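4.2 Open-day demonstration

The gripper was shown to visitors at the Drisunov laboratory on a Tuesday in November. Siamak Babaei ran the session in simulation, and 47 visitors chose the order in which the objects were approached. Each trial began with the fingers open.

Figure 4. Simulated view from behind the gripper, with an orange block and a rolled white and green object between the fingers and an orange tube to the right. 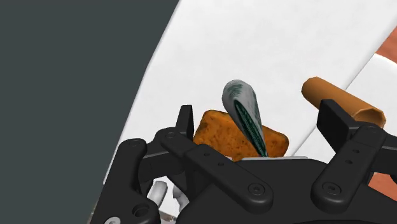
Visitors' choices were logged by Vidar Hedlund and are treated separately from the 251 laboratory trials in Section 5.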